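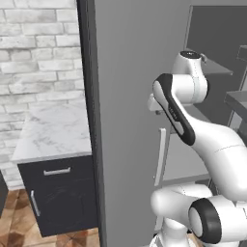 Questions about our gel polish and press-on nails

How long does the gel polish stay on?
Most customers wear it for two weeks. If you wash dishes every day without gloves, it can be less. Please close the free edge of the nail with a thin line of top coat, this helps a lot.

Which lamp do I need?
Any LED lamp of 36 watts or more. Color coats need 60 seconds and the top coat needs 90. The Lekon mini lamp is weaker, so please give it double time. Very dark colors must be painted in thin layers – a thick black layer will wrinkle.

How many colors do you have?
At the moment 43 in the Fakix line. The Işık line with fine glitter is smaller and comes back in January.

My press-on nails are too wide. What can I do?
File the two sides a little, never the tip first. Between two sizes, we advise to take the bigger one and file it. A nail which is too small presses on the skin and falls off early.

Glue or sticky tabs?
Tabs are good for one evening or a weekend. With glue the nails hold about 17 days on healthy nails. Do not use glue on broken or painful nails.

How do I remove the gel?
File the shine away, put cotton with acetone on each nail and wrap it in foil for 12 minutes. Then push softly with a wooden stick. If it does not move, wrap again for some minutes. Please do not pull it off, you will take a layer of your own nail with it.

Can I use the polish when I am pregnant?
We are not doctors and cannot answer this for you. The full list of ingredients is on every product page, so you can show it to your doctor.

I got red, itchy skin. Is this normal?
No. Remove the product, stop using it and see a doctor. Uncured gel on the skin can cause an allergy, and this allergy usually stays for life.

Do you send to other countries?
Yes, from our store in Bresemow. Bottles travel only by road, so it is slower than you may expect.

Can I return an open bottle?
Unfortunately not. Closed bottles and unused press-on sets can come back within 30 days.

Who answers my e-mails?
Saadet Kılıçarslan reads all of them, in English, German and Turkish. Please write your order number in the subject line.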